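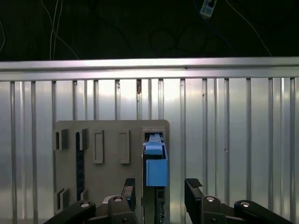 Hanane Hamdy has given me 2 hours before her ferry and she's already talking when I sit down. Coffee, no sugar. A folder of maps with the corners gone soft.

She grew up in Lonport, left at 19, came back to write the town's history. First book took her nine years. "I thought I'd be done in one winter," she says. "Then I opened the harbor rolls."

The harbor rolls are the thing. Long strips of parchment, lists of boats and what was paid to tie them up. 76 survive. The earliest ones mention Grimness, the fishing village that stood on the headland before there was any Lonport at all. Fourteen households, a chapel, a salt pan. Then a storm, silt in the inlet, and people drifted down the coast to the river mouth.

"Everybody wants a founder. A man on a horse," Hamdy says. "We got families carrying their doors. They took the doors with them because timber cost so much, it's written down, there is a dispute over one."

Who won the dispute? "The widow. I was so pleased."

We jump ahead a few hundred years, she's watching the clock. The walls, the first stone bridge, the cloth trade with Fletberg up the river. Fletberg had the looms and Lonport had the deep water, and they could not stand eachother. A toll war dragged on for most of a century. Barges chained up, wool rotting on the quay.

"My grandmother still wouldn't buy a coat from Fletberg," she says. "She couldn't have told you why."

The new book is on the Belhaj quarter. Dye works mostly, later rope and soap, five streets below the old wall. Named after the merchant who drained the marsh there and put up the first warehouses. Most of it came down when the railroad arrived. What's left is an arch, a well, part of one street.

She read 79 wills from the quarter, a lot of them by dyers. Blue hands, the clerks noted it. Copper pots left to daughters, over and over. "The sons get the debt," she laughs.

Does the town look after what it has? Long pause. "The arch, yes. The rolls are in a basement by the river. I've wrote letters."

The book is due out in February. After that she wants to walk the headland at Grimness with someone who knows soil - the chapel has never been dug, she thinks the floor may still be there under the sheep.

She folds the maps the wrong way, swears, folds them again. Ferry's at 4:40.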